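Buscar en el catálogo Buscar Búsqueda avanzada
Publicado en junio – Redacción técnica de Varkier

Estación bimanual Hindov para la recogida de demostraciones

La estación Hindov es un puesto de trabajo fijo destinado a la obtención de demostraciones teleoperadas para el entrenamiento de políticas de manipulación. Se suministra a centros de investigación, universidades y departamentos de ingeniería que necesitan registrar tareas domésticas con dos brazos en condiciones repetibles. El equipo se entrega montado y calibrado, con el programa de grabación Gondent instalado en el ordenador de control.

El operador dirige ambos brazos desde un puesto separado y dispone de un pedal para iniciar, cerrar o descartar cada episodio. Gondent almacena de forma sincronizada las posiciones articulares, la apertura de las pinzas y las imágenes de las cámaras, junto con la instrucción en lenguaje natural asignada a la tarea. Los episodios descartados se conservan en un directorio aparte durante el plazo que fije la institución usuaria.
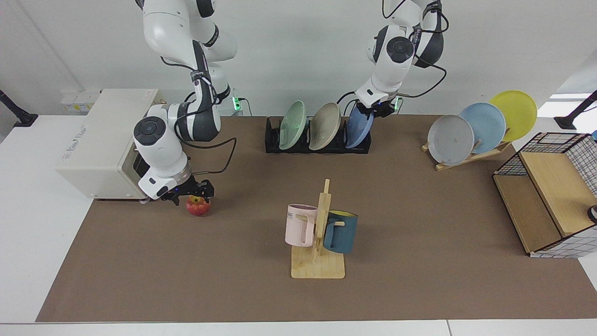
La calidad de un conjunto de demostraciones depende en gran medida de la variación introducida entre episodios. Por este motivo, la estación incluye la guía de tareas Cao, que establece para cada ejercicio qué objetos deben permanecer fijos y cuáles cambian de lugar. En los ejercicios de vajilla, la pinza sujeta el plato por el borde superior, como ocurre con el plato azul del escurridor negro, y la guía prevé alternar ese apoyo con el soporte de madera clara, en el que los platos quedan solapados. El árbol de tazas se emplea en ejercicios de agarre por el asa y puede desplazarse libremente sobre el tapete marrón.

Se recomienda grabar cada tarea en bloques de 64 episodios y revisar el primer bloque completo antes de continuar. Las demostraciones con pausas prolongadas o correcciones bruscas deben etiquetarse – no eliminarse – para que el equipo de entrenamiento decida sobre su uso.

Características principales

Brazos: 2, en montaje suspendido
Efector final: pinza paralela en cada brazo
Capacidad de almacenamiento local: 900 episodios
Garantía: 2 años, con asistencia remota
Documentación: manual de instalación, manual del operador y guía Cao

El juego de objetos puede ampliarse con material propio del cliente. Las solicitudes de presupuesto se dirigirán al departamento comercial de Varkier, con indicación de las tareas previstas y de las dimensiones de la sala.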